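Notebook entry, August, off-season conditioning block
Entered by: V. Reisinger
Present: H. Stöckli, K. Van Wijk

The third week of the riders' strength program was completed as planned. Stöckli rode the stationary trainer for 29 minutes at a steady load of 196 watts. His cadence dropped in the last few minutes and he reported tightness in the lower back – the same complaint as last week. Van Wijk did the balance work first and the squats second, the reverse of the written order, and asked that this be noted.

The grip test was put off until Ruchti returns the handlebar gauge. Readings from the older Dridia gauge should not be mixed with the new ones. Mösli has the calibration sheet.

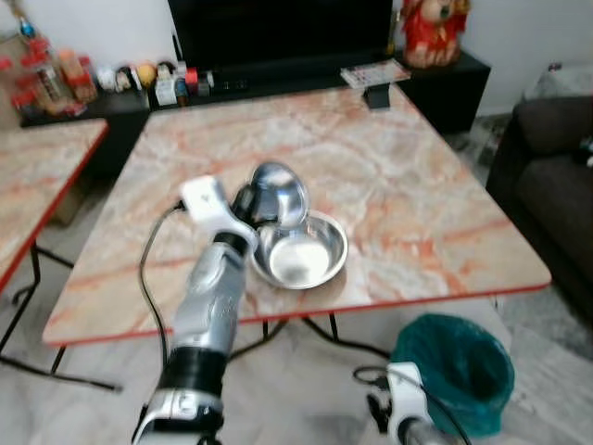

Should riders keep up the full standing sessions while the race bikes are in storage?
Two standing sessions a week are enough at this stage, with one longer seated ride on the Grinis loop. The third standing session returns when the bikes do.

Stöckli's total for the block now stands at 3000 meters of climbing on the trainer. The earlier sheet left out his first ride and has been corrected. Van Wijk's total is unchanged, as he missed the hill session.

For the next session: lower Stöckli's saddle slightly and repeat the ride at the same load. Replace the worn strap on the left pedal. Hip stretches are to be done before the ride, and the back complaint is to be passed to Mösli if it is reported again.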